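Disability support payment: reporting a lump sum of back pay

Posted by Nesma Hegazy, April 20, 2026

I receive a provincial disability benefit. In February my former employer paid me $581 in back pay for shifts worked before my claim was approved. The reporting form has one box for monthly earnings and no field for the period worked. The exemption is $400 a month. Do I enter the full amount, or split it?

Ruoxi Hao

Enter the full amount in the month received, then attach a letter stating the pay periods it covers. Ask the employer for a revised stub with the dates. If the worker assesses it all in one month, request the decision in writing and file for internal review. Check the deadline printed on the notice. Keep copies of everything, including the envelope.

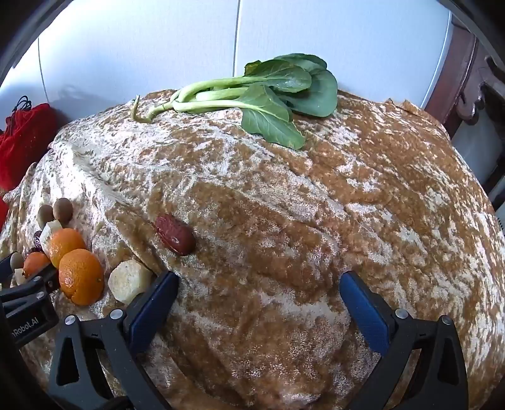

Brown and cream plush, creased.

Lahcen Belkadi

depends on the program. mine was almost $200 and they ignored it

Precious Magbanua

Agree with Ruoxi on the letter. Some programs count by date earned, others by date received, so quote the section of the policy manual that applies to yours. Submit through the portal and save the confirmation number.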